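3.2 How I ended up with the diary sample

I should own up to the fact that the diaries weren't my first plan. I came to Purberg in April wanting to record people talking at the Zepeda market, because I'd convinced myself that the old words for the evening meal (supper, tea, bait, "a bit of something") only came out when people were chatting over a stall. They do come out there! But so does everything else, and after a fortnight I had hours of tape about parking and hardly a meal in it.

Azucena Salinas, who had run the earlier Skistine survey, suggested I ask people to write the words down at home instead. So we printed a small booklet, one page a day, with a line for what you ate, a line for what you called it and a line for who you said it to. We sent out 168 booklets and I was delighted with how chatty they came back. People wrote up the margins. One woman in Eltell gave me a whole page on why her sister says "dinner" on the telephone and "tea" in the kitchen, and I've leaned on her more than is probably proper.

Once I'd typed everything up there were 2,193 entries that named a meal. I threw out anything where the writer had only put down the food ("soup", "toast again") and kept the rest, even the ones I couldn't read very well, which I marked as doubtful and went back to later with a magnifying glass and a strong coffee.
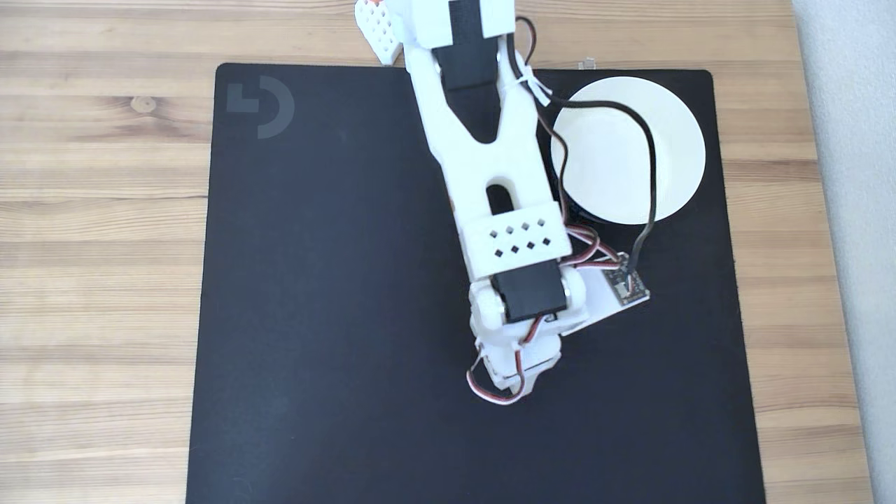 3.3 Sorting the words

My first go at sorting was hopeless. I had a pile for "tea" and a pile for "supper" and a third pile that just grew and grew. Yatziri Quezada looked it over and asked me, quite kindly, whether a person who writes "tea" at five and "supper" at nine is using two words for one meal or two words for two meals. I hadn't thought to ask! We went back through the lot and added the hour wherever the writer had given one.

That left 1,141 entries with both a word and a time, and these are the ones I use from here on. Of those, 972 had somebody named on the third line as well, so I can say a fair bit about who hears which word. Children get "tea" from nearly everyone. Visitors get "dinner", and so do in-laws (I'd love to do a separate paper on in-laws). "Supper" was the slippery one: for some writers it was a proper cooked meal, for others cereal in a dressing gown.

The vessel turned up more often than I expected, too. Plenty of writers told me that whatever comes in a bowl can't be dinner, however late or large it is, and I've kept those remarks together under the heading "bowl talk" for section 4.

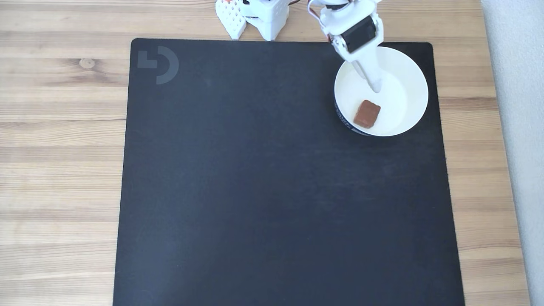 Figure 1. A round white bowl on a black mouse pad.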